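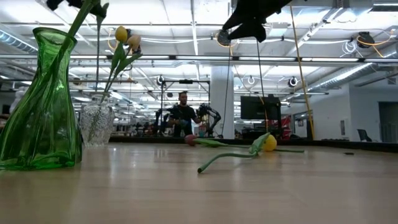

Tulip table, fixed camera view. Two yellow tulips in the clear vase, two more tulips still lying on the wood.

Wandus Tulips: notes and data card

Hi! I'm Imani Mwakyusa, and this is the README for the flower arranging set that Rattana Noiphan and I put together in March. If you landed here from the Wandus code page, this is the data half. The training scripts live over there and have their own (much shorter) README.

What we wanted to find out

We had a policy that was pretty good at putting stiff things into other things. Pegs, markers, that sort of stuff. Then Rattana asked what would happen with a stem that bends while you're holding it, and that question ate our spring. The task is easy to say: pick a tulip up off the table and get the cut end into the neck of a vase. The stem droops, the leaves get in the way, and the part you have to aim is a long way from the part you're gripping.

Our main idea is to have the policy predict where the cut tip is at every step, along with the next motion. We call that the tip head. Without it, the policy tends to act as if the stem were a straight stick, and it pokes the rim over and over.

What's in here

389 episodes, each one a single stem from first touch to release (or to the point where the operator gave up). Every episode has the fixed camera video, the gripper pose, the gripper opening and a success label. For 70 of them we also marked the cut tip by hand, frame by frame, and those are the ones that train the tip head. I did most of that marking myself and I can't recommend it as a hobby — bring music.

The vases are all glass. Clear cut glass turned out to be the harder kind for us, probably because the pattern breaks up the edge of the neck, but we never ran a proper test of that, so please treat it as a hunch.

How it did

We kept 49 starting layouts out of training and ran both versions of the policy on every one. The version with the tip head got six more stems in than the version without. That's a real gain for us but a small one, and I wouldn't build a whole paper on it! Most of the misses that were left came from bad grasps too close to the bloom, where the stem swings so much that knowing the tip position doesn't help.

Things to watch out for

Ceiling lights reflect in the tabletop. If you crop tightly or change the contrast, check that your model isn't picking up the pale streaks as stems. Ours did for a while.

People walk and work in the background. We left that in on purpose, so blur or mask it if you need to.

Success means the stem stayed in the vase after release. It says nothing about whether the bunch looks nice. Rattana has opinions about this and may add a second label later.

Last edited May 3, 2021. If you find a wrong label, open an issue with the episode number and I'll fix it in the next upload.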